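3.2 The appliance and its controls

The first part of the study (Section 3.1) asked the residents of the Rilov building how they use their shared kitchens. This second part looks more closely at one object in these kitchens, the small microwave oven with mechanical dials. We chose this object for two reasons. It was mentioned in 114 diary entries, more often than the stove, and it was also the object for which the residents most often wrote their own notes and instructions. The notes were taped to the wall, to the refrigerator door, and in one case to the inside of a cupboard, where a new resident would hardly find them.

Ovens of this kind have no display. The user turns one dial for the power and another one for the time, and the heating begins when the time dial leaves its zero position. There is no start button. A resident who has used only ovens with a number pad may therefore look for a step which does not exist. In the diaries this was described several times as "waiting for it to ask me something."

The arrangement on the front can be read in Figure 1. The two dials stand one over the other to the right of the door, and the round button is under them, near the bottom of the panel. All three are white on a white panel. The upper dial has a short dark pointer line, but from the usual distance of a person who stands at the counter with a bowl in the hands, the pointer is the only strong contrast that the dial offers.

Figure 1. Controls of the microwave oven: two rotary dials and a round button, all white, to the right of the door.

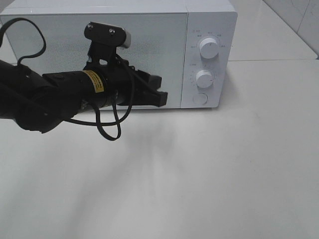 Fatemeh Bahrami objected in her interview that the color was never her difficulty. She had learned the dials by hand, she said, and she could set two minutes in the dark, but she could not explain to anyone else what position it was. When her roommate asked which word on the panel means "medium," she had to go to the kitchen and turn the dial herself before she could answer.

We consider this remark important, and similar ones were made by other residents. Knowledge about the dial was kept in the movement of the hand and in the position of the pointer, and much less in the printed words. For this reason we separate in our analysis between reading the panel and operating it. A person can be good at the second and have almost no practice in the first.

3.2.1 Printed labels

The labels deserve a separate description. Around the upper dial they are arranged as an arc, with a short heading over it. Around the lower dial there is a scale with numbers and tick marks. The print is small and its color is weak compared with the size of the dial. The residents could of course bend down and look at it closely, but most of them reported that they did this only in the first week.

In the kitchens of our study the words on the upper scale were not in a language that all residents could read. We asked each of the 28 participants to tell us what they believed the positions meant, going clockwise from the lowest. The answers agreed well at the two ends of the scale. In the middle they did not agree at all. The position which some participants called "defrost" was called "keep warm" by others, and one participant had used it for a whole semester as the setting for soup, with long times and, in his words, a lot of patience.

The lower scale gave fewer problems, as numbers are shared between the languages of the residents. Still, there is one difficulty which we did not expect when we planned the interviews. On many mechanical timers the short times lie close together, and a small error of the hand makes a large difference in the result. Some participants had been told by an older resident that one must turn the dial past the wanted time and then bring it back. They all followed this rule, although only one of them could give a source for it (a manual for another oven, which the family had at home).

Figure 2. Front of the oven with the door closed. The markings of both dials are on the control panel at the right.
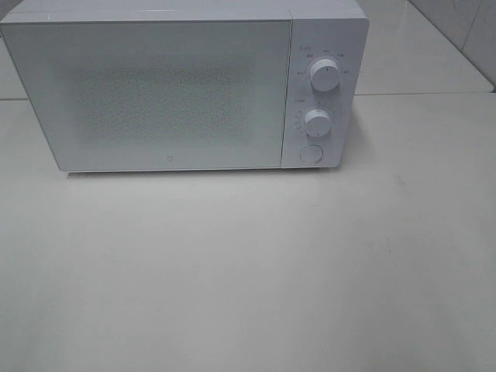

When a label cannot be read, residents make a replacement. In the 7 kitchens we found three kinds of replacement. The first kind was a translated list on paper. The second kind was a dot of nail polish or a piece of tape on the panel itself, at the position that is used most. The third kind was a spoken rule, such as "always the top one to the right, then the bottom one." The spoken rule was the most frequent and, according to the residents, also the most reliable, because paper gets wet and tape comes off with cleaning.

A translated list had another weakness. It was usually written by one person for one purpose, and it kept the words of this purpose. On the list in the kitchen of the second floor the positions had the names "bread," "rice," "chicken from freezer" and "do not use." We did not learn why the last position should not be used. The person who wrote it had moved out in February, before our interviews began, and the present residents simply obeyed.

3.2.2 Vessels and portions

The setting of the dial cannot be understood without the vessel. Participants did not speak about power levels and minutes in general. They spoke about a certain bowl with a certain amount of food. "For the small Celten bowl it is a little before the two" is a typical answer, and it is a complete instruction for the person who gives it. If the bowl is broken or lent to a friend, the instruction loses its meaning and must be learned again.

Most bowls in the shared cupboards were light in weight and had a raised rim. The rim matters for the handling, as it gives the fingers a place to hold. Participants with larger hands preferred a wide rim and often took the bowl with one hand only, while the other hand kept the door open. Several participants said that they choose the bowl by its rim first and by its size second.

The color was mentioned in a different connection. A light interior makes it easy to see whether something is left from the previous meal. This was valued in kitchens where the bowls belong to everybody. For the same reason dark bowls were used less, and in two kitchens they had moved to the back of the cupboard. Figure 3 shows a light pink bowl with a piece of yellow-green food inside it, and its pale rim against the white table.

Figure 3. Light pink bowl with food.

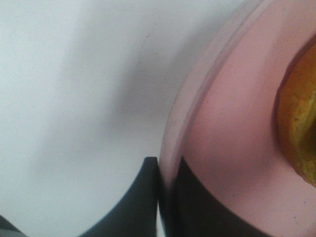
Portions were small. A typical entry in the diaries concerns one piece of something, left from the day before, which is heated in the afternoon between two classes. Such a portion needs a very short time, and it falls exactly in the region of the lower scale where the hand is least precise. The residents knew this. Their solution was to set a longer time and to stand in front of the oven until the food seemed warm enough, and then to press the button of the door. The remaining time was then turned back to zero by hand, or it was left for the next user.

The second habit was a source of small conflicts. If time remains on the dial, the oven can start as soon as the next person closes the door. Nima Alipour described how he had only wanted to put his plate away from the cat, and the oven began to run. He did not complain about it, but he now looks at the lower dial each time before he closes the door, and he has asked the others to do the same. We found this check in five diaries, always described as something learned from an unpleasant surprise.

3.2.3 Place on the table

The last point concerns where the oven stands. In the building it is normally placed at one side of a table, so that the rest of the surface can be used for plates, bags and cutting. The free surface on the side of the controls turned out to be more useful than the surface in front of the door. It is where the bowl waits while the dials are turned, and it is where the hot bowl is put down for a moment. When a second table stands behind the first one, things that must wait longer are pushed there, especially lids and bread.

For the drawing of the floor plans we recorded the position of the oven, the direction of the door and the edge between the tables. An arrangement with a second white table behind the one that carries the oven is given in Figure 4.

Figure 4. Oven on a white table, with a second table behind it.

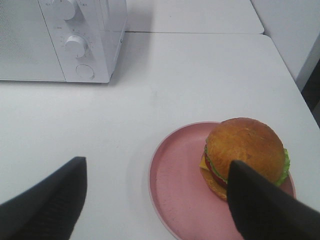
A change of this arrangement, even a small one, disturbed the routine of the residents more than we had expected. In one kitchen the oven was moved to the other side of the table in order to reach a better socket. The control panel was then close to the wall, and the bowl had to be put down on the side of the hinge, where the open door is in the way. During the following days the participants of this kitchen wrote longer diary entries than usual. Two of them turned the oven a little so that the panel faced the room again, and it stayed like this until the end of the study.

We did not test whether a different oven would have produced fewer errors. The comparison of dial and number pad by the Brudico group was made with single users in private homes, and its results cannot be applied directly to a kitchen that is shared by people with different first languages. In Section 4 we return to the question of replacement labels and describe the version that was prepared together with the residents of the second floor.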